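Do Numbered Parallels Hold Their Price? A Look at Low Print Run Trading Cards

Project report, Sports Business elective
Group: Thenmozhi Poojary, Ewan Lockyer, Tarun Vishwakarma
Supervisor: Indira Sastry

1. Why we picked this

Anyone who has opened packs knows the pitch. The base card is worth pennies, but the same card with a colored border and a serial number stamped on the back is supposed to be worth real money. Sellers say scarcity does the work. We were not convinced when we started and we are only a little more convinced now.

The question we set was narrow. When a company prints the same badminton or tennis player card in several numbered versions, does the lower number keep its price better after the first weeks of release? We left out autographs, relics and anything graded. Each of those brings in a second reason for the price to move, and we would never have been able to separate the two.

2. The set we used

We used the Zorkmont Racket Series, a small set sold mostly online. It has a base version and two numbered parallels, one limited to 400 copies per player and one limited to 100. We followed 29 players over 4 months, ending in May. All three of us collect a bit, and Tarun already owned cards from the set, which he agreed not to sell while the project was running.

Prices came from completed sales on Plistumach, a resale site. Asking prices were ignored. A seller can ask whatever they like for a card, and plenty of the listings we saw had been sitting there unsold for the whole project.

3. What the sellers claim

The product page for the set says the parallels are "built to hold value." There is no figure behind that and no time period. Ewan wrote to the company to ask what it was based on and got a reply thanking him for being a fan.

The collector blogs are not much better. Most of them quote one big sale and treat it as the going rate. One post we read, from a shop called Shetty, used a single sale of a low numbered card as proof that the whole parallel was rising. The same post had a link to buy from the shop's own stock. We would not call that dishonest, but it should not be counted as evidence.

4. What we found

The cards limited to 100 did sell for more than the cards limited to 400, and both sold for more than base. That much is true for nearly every player and it is no surprise.

Holding the price is another matter. Both parallels dropped in the second month. The scarcer version dropped by a larger share in most cases, because it had started so high. By the last month the gap between the two parallels had narrowed for the less famous players and stayed wide for the best known ones. Our reading is that the name on the card matters more than the number on the back. Thenmozhi thinks this is too strong, and she has a point: the famous players also had more sales, so their averages are steadier, and a steady average can look like a price that is holding.

We also noticed that serial numbers matching a player's ranking or birth year sometimes went for more. We have too few of these to say anything useful. They are left in the spreadsheet but marked.

5. Problems with the data

Thin sales are the biggest weakness. A card limited to 100 copies may change hands once in a month, or never. When it sells once, that sale becomes the monthly average, even if it was two friends bidding each other up. We have no way to spot that from outside. The site also does not show whether a buyer paid in the end, so some of our completed sales may have fallen through.

Condition is the next one. Nearly every seller writes "mint," and we stopped believing the word early on. Photos are small and corners are hard to judge. Pavithra Arumugam, who lent us her old price notes from an earlier set called Emis, had kept her own condition scores, but only for cards she had held herself.
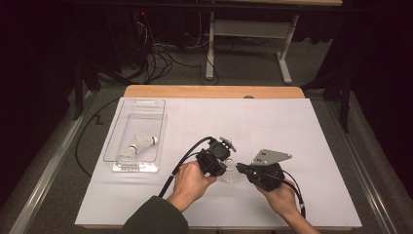

Badminton players gave us the most trouble of any group in the checklist. The tennis names have years of older cards to compare against, while most of the badminton names appear in this set and nowhere else we could find. There is no settled price to return to, so the early sales are close to guesses. It may also be that the sport has less for a card company to work with. A white shuttlecock standing on a board does not stir up much feeling in a person who never followed the game, and the cards in this set that show equipment in place of a player sold the worst of all. We took those out of the averages, and taking them out did push the badminton line up slightly. Anyone repeating this should run it both ways.

6. What we would say to a buyer

Buy the player you like. If you want a numbered version, waiting until the second month would have been cheaper for most of the names we followed. We cannot say that this would work for another set, and we would be suspicious of anyone who says it does after looking at one release.

7. Who did what

Ewan collected the sales and wrote section 3. Thenmozhi did the averages and the charts in the appendix. Tarun wrote the rest and checked the player list against the printed checklist, which had two spelling mistakes in it.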